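17/02/2022 — progress note, Moscombe grief circles

Quick one, full version comes in May.

**Where we are**

- 28 women signed up, most through the Wivitz newsletter. A few dropped off after the first evening, a few new ones came in their place.
- Kibet Lema is leading both circles now. Journaling first, then breath work, then open sharing.
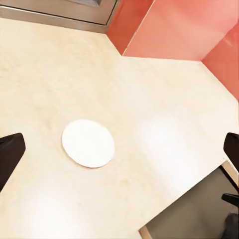

- Workbook is printed, 98 copies. Cover color came out darker than we wanted, leaving it.

**Money**

Spent so far $3,814. Mostly room hire and Kibet's fees. Another 616 promised to Vogler for the audio meditations, invoice not in yet. Nothing over budget.

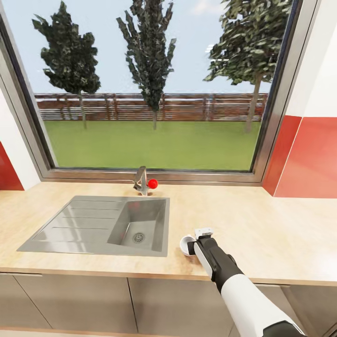 Childcare line hardly touched. Would like to move it to one-to-one sessions — can you OK that by email?

**What's slow**

Follow-up calls. We said everyone gets one within two weeks of joining and we're behind. Also the sign-up form in Pastimine keeps dropping phone numbers, so Kibet is asking for them agian on paper.

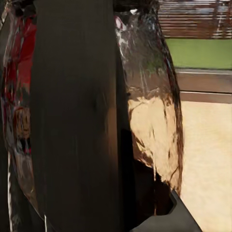

Evening circle is full, morning one isn't. Thinking of shifting the morning start later so the moms can do school drop off first. Will ask the group before changing anything.

**Next**

- catch up on calls
- weekend retreat, still need a venue
- feedback sheets, short ones this time, last ones were to long

Receipts to follow.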